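Inicio | Hilos | Béisbol | Fotos | Archivo | Contacto

Imprimir | Enviar por correo

6 de enero

Abro hilo porque llevo toda la mañana dándole vueltas al partido de anoche y en casa ya no me aguanta nadie. Va de béisbol, va de la liga de invierno y va de por qué el Cimero me va a quitar años de vida.

Para quien no siga esto: el Cimero es mi equipo desde que tengo memoria. Hemos ganado poquito, hemos perdido de todas las maneras posibles y tenemos el estadio con los peores baños de la liga (y el mejor elote, eso que quede escrito).

Anoche tocaba Saltitz. Fuera de casa, último de la serie, y con una victoria nos metíamos en playoffs sin depender de los demás. Fuimos cuatro en el coche, 310 kilómetros de carretera, cantando a la ida y calladísimos la mitad de la vuelta. Ya llego a eso.

Primeras entradas: nada. Pero nada de nada. Nuestro abridor estaba finísimo con la curva, el de ellos también, y la gente más pendiente del chocolate caliente que del campo. En la tercera metimos dos corredores en base sin outs y los dejamos ahí plantados, como siempre.

Luego ellos hacen la carrera en la cuarta con un toque, un error en el tiro a primera y un elevado de sacrificio. Ni un batazo en condiciones, oigan. Así nos ganan siempre los de Saltitz, a base de fastidiar.

Y aquí viene mi queja de la noche: ¿por qué no se movió el bullpen en la sexta? El abridor ya venía dejando la recta alta, se veía desde la grada, se veía desde el estacionamiento. Base por bolas, sencillo, otra base por bolas. Llenas. Yo con la bufanda en la boca.

Salimos vivos gracias a una doble matanza preciosa. Roletazo fuerte al short, tiro a segunda, giro, primera. Mi cuñado me abrazó tan fuerte que me tiró los cacahuates. Los de atrás también se abrazaron y eran del otro equipo, creo que por el frío. 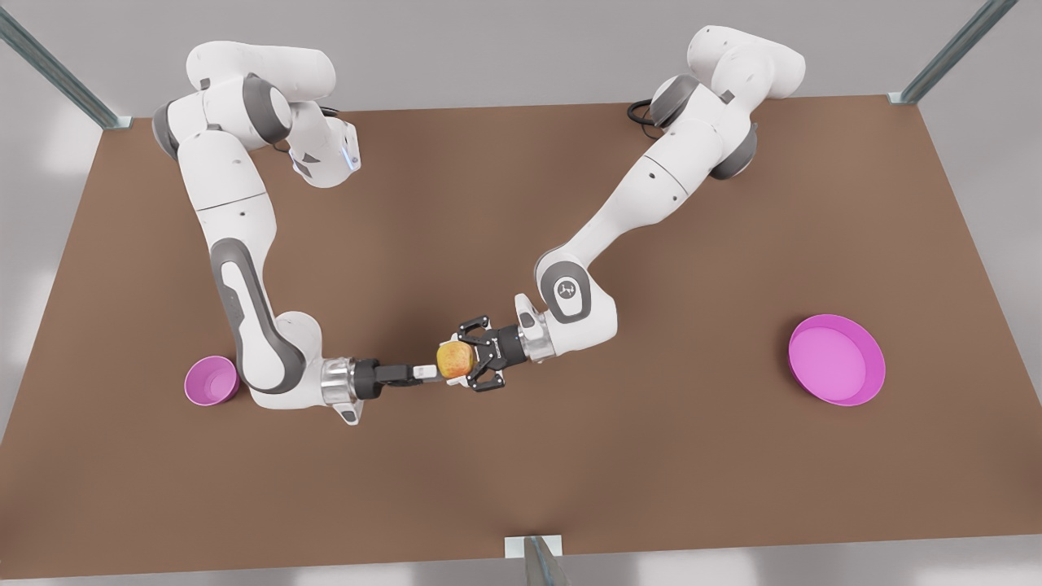
Séptima, seguimos abajo 1-0. Doblete al rincón del jardín izquierdo con un out y ahí sí me puse de pie y ya no me senté más. El siguiente pegó un globito detrás de segunda que cayó entre tres jugadores que se miraban entre ellos. Empate. ¡Empate!

Éramos unos 3,000 en el parque y calculo que la mitad habíamos llegado en carretera. Se oía más a los nuestros que a los suyos, lo digo sin exagerar (bueno, exagerando un poquito).

Un paréntesis para el campo del Ostrowski, que así se llama el estadio: qué maravilla de césped. En septiembre lo vi en un torneo de juveniles y era un potrero, con hoyos en el jardín central. Lo han dejado precioso. La iluminación, en cambio, sigue fatal, y en los elevados los jardineros iban adivinando.

Novena entrada, parte alta. Hombre en segunda, dos outs, y nuestro noveno bat, que llevaba una semana sin tocar la pelota. Yo quería emergente. Lo grité. Lo grité VARIAS veces. Pues no lo cambiaron y soltó una línea por el medio. 2-1 y yo pidiéndole perdón a gritos desde la grada.

Y luego la parte baja, que todavía me duele. Primer out rapidito. Segundo out, ponche, la gente ya bajando las escaleras. Dos strikes al siguiente. Un strike, señores, UNO, y cuelga una slider en mitad de la zona. Cuadrangular. Empatados otra vez.

Décima sin nada. Undécima: doblete de ellos, toque perfecto a tercera, elevado al derecho y el corredor llega a home por medio metro. Adiós. 3-2 y a casa con la cabeza gacha.

¿Fue out en el plato? Desde mi asiento no. Mi cuñado jura que sí y se pasó una hora de autopista explicándomelo con una botella de agua y las llaves del coche. Yo sigo pensando que el tiro llegó tarde y desviado.

Lo que me deja tranquila es que seguimos dependiendo casi de nosotros. Si le ganamos al Zellura en casa, estamos dentro, y si perdemos, hay que esperar a que Saltitz tropiece – cosa que no va a pasar en la vida.

Del Zellura me preocupa lo que corren. Te sacan una base por bolas y al minuto los tienes en tercera. Yo pondría al receptor veterano aunque batee menos, que tiene un brazo que da gusto. Pero claro, yo también pedía emergente en la novena, así que háganme el caso justo.

A los que preguntan por entradas: las de la tribuna de sol siguen a la venta en taquilla. Lleven cobija. Y lleguen con hambre, que el elote se acaba antes de la quinta.

Ya está, ya me desahogué. Voy por la rosca, que me han guardado un pedazo, y luego a lavar la bufanda, que huele a mostaza desde la sexta entrada.

Imprimir este hilo | Enviar por correo

Hilos recientes
Lo que cuesta seguir a tu equipo fuera de casa
Mi once ideal del Cimero (con trampa en el jardín central)
Tres receptores y ninguno sano
Ranking sentimental de los elotes de la liga
Por qué sigo anotando los partidos a lápiz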